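**Moss coming back in the lawn every spring, is reseeding worth it?**

Posted by kulora_lane

Backyard is fenced on all sides and the north end gets maybe three hours of sun. I raked out the moss in April, filled three bags, and put down a Vurnow shade mix. It came up fine and then thinned out by July. Soil test from the county says pH 5.4. The area is 1,232 square feet. Should I lime first and seed again in September, or give up and plant something else along the fence?

---

**godinho_turf**

Lime first. At 5.4 the grass is struggling and moss doesn't mind at all. The test report should give you a rate in pounds per 1,000 square feet, so go by that and not by the bag. If it calls for more than 45 pounds per 1,000, split it and put the rest down in spring.

Then aerate and seed. Fine fescue is what you want on the north end. Check the label on your mix, because plenty of "shade" blends are mostly bluegrass and ryegrass. Mow at three and a half inches and don't water at night.

Lime takes months to do much, so don't expect the number to move before winter.

---

**Ovau29**

just use iron sulfate, kills it in a few days. Stains concrete though

---

**backlot63**

Iron will blacken the moss but it grows back if the shade and pH stay the same. I did that two years running.

What helped in my yard was taking the lowest limbs off a maple and leaving the strip closest to the fence unseeded. I put ferns and wild ginger there. The rest is fescue and it has held up for four summers. When you rake, use a spring rake and pull in two directions, and collect the moss as you go so you aren't walking it back into the soil.
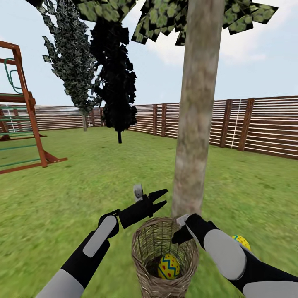
*Wicker basket on the grass, slatted fence behind (render)*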